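3.2 Travel load and match exposure in the regional league

The league studied here was formed from two former district competitions, and its member clubs are spread along a single valley road. Four clubs took part in the season under review: Lukon, Flatitora, Halás and Heken. Each club entered one women's volleyball team. The format was a double round robin, with every pair of clubs meeting once at each home court. Matches were played as best of five sets under the rules then in force in the league, and the same ball type was used throughout.

Match exposure was defined as the time a player spent on court between the first service of a set and the last dead ball of that set. Time-outs were included; intervals between sets were not. Substitutions were taken from the official score sheets, which list the score at each change but not the clock time. Clock times were therefore assigned by linear interpolation between the start and end of the set. This introduces an error that is small for players who complete a set and larger for those who enter for a single rotation, and exposure values for serving substitutes should be read with this in mind.

Travel load was recorded separately for each player and each away match. Players reported the place and time of departure, the mode of transport, and the time of arrival at the court. Halás and Heken traveled by team bus. Lukon and Flatitora relied on private cars, so departure times within one team could differ by up to 600 minutes when a player came directly from work or study in another town. For these players the reported journey was kept as given and was not replaced by the team median.
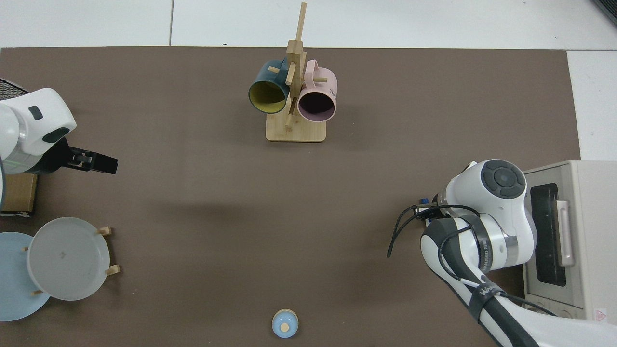 Figure 2. Overview.

The two measures were combined in a weekly index. Exposure and travel time were each standardized within club before they were added, because the clubs differed in roster size and a pooled standard deviation would have given too much weight to the smallest roster. Equal weights were used. An alternative weighting, in which travel time counted only when the journey ended on the day of the match, gave the same ordering of clubs and is not reported further.

Perceived fatigue was collected on the morning after each match with a short form sent by text message. Forms returned after the next training session had begun were treated as missing. Missing forms were more common after away matches than after home matches, and this pattern held in all clubs. Since the players who did not reply after an away match were often those with the longest journeys, the association between travel load and fatigue is probably underestimated in the raw data. No imputation was attempted.

Heken showed the highest travel load, as expected from its position at the far end of the valley. Its players did not report the highest fatigue. The club's coach, Akua Agbenyega, had moved the first training session after each away match to a later slot in October, and the change remained in place for the rest of the season. The earlier matches are too few to allow a comparison before and after the change within the club, and the schedule placed most of Heken's home matches in the first part of the season. The effect of the later slot cannot be separated from the effect of the schedule.

At Flatitora the relation ran in the other direction. Travel load was moderate, but fatigue scores were high in the weeks with a full five-set match and remained raised at the following form. The setters and the libero accounted for most of this result. These positions were rarely substituted, and the second setter on the roster was unavailable for part of the season owing to a finger injury unrelated to the study.

The data file was closed on 5/15/24, after the score sheets had been checked against the results held by the league office. Two sheets contained a substitution entered under the wrong shirt number. Both were corrected with the agreement of the clubs concerned, and the exposure values were computed again for the players affected. The corrected values are used in Section 3.3, where the index is examined by playing position.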